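July 2023

Equipment planning, second pass

OK, sat down with the budget sheet again this morning because the request form closes at the end of the month and I'd rather not be typing it in at midnight like I did in December. Writing it all out here so whoever picks this up can see where the numbers came from (and can argue with me before it goes in!).

We have 4000 dollars left on the small equipment line. Anything over that has to go through the big request, and that means waiting until winter for an answer. So the question is what we can get under the line that makes the sorting work go better for the rest of the year.

The wish list as it stands:

Spare fingers. The blue ribbed ones are consumables as far as I'm concerned and I'm tired of treating them like hardware. Stougaard quotes 200 a pair. I want 6 pairs, so 1200. I asked whether we could print our own and yes, probably, but then somebody has to own the printer, and I know who that somebody would be.

Second wrist camera. Gedholm has one that's supposed to bolt straight onto our bracket. They haven't sent a price yet, I've emailed twice. Leaving the cell blank for now and NOT guessing, since last time I guessed low and we ended up eating the shipping out of the consumables money.

Lighting. This one crept up the list on me. White table against white wall in dull light is a pain, everything goes the same pale gray and the depth gets mushy toward the back. A pair of decent diffuse panels would be cheap next to everything else here. Dernico sells them with the clamps included, and Nitita has nearly the same thing without. I lean Dernico just for the clamps, we never have clamps.
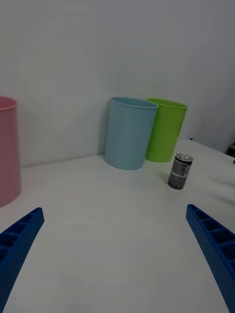 Then there's the big question, the second arm. I know, I know. I keep putting it on the list and taking it off again. The case for it is that right now setup and recording fight over the same arm, and every time we change fingers the whole day's plan slides. The case against is that it's nowhere near 4000, it needs its own table, and I can't in good conscience ask for one when we haven't shown we can keep the first one busy through a full week. So it goes on the winter request with a proper page of justification, and I'll start keeping a log of arm hours now so we have something to put on that page. Please fill it in, even the boring days. Especially the boring days.

Props. We get by on plastic cups and whatever cans are in the break room, and for the easy sorting tasks I think that's fine, really. The open cups with a bit of taper are nice to work with and if one cracks it costs us nothing. I did look at the Nitita object kit and it's pretty, everything comes labeled and weighed, but I can't see us using half of it. Skipping it this round. If the can tasks turn into something bigger I'd sooner buy a flat of assorted cans at the grocery store and write the weights on the bottoms with a marker.

Table covers. A matte gray or dark mat would help with the same problem as the lights, maybe more. Need to check whether a mat shifts when the fingers drag on it. Could try it with the old cutting mat before spending anything.

Where I've landed: fingers for sure, lights for sure, mat after the test, camera if Gedholm ever answers, arm in the winter. Order the fingers first, their lead time is 4 weeks and everything else ships from stock.

Still to do: chase Gedholm a third time (phone, not email). Ask Stougaard if the price drops on a bigger order. Find out if the clamps fit our table edge, it's thicker than I remember. Start the hours log, pin it by the door.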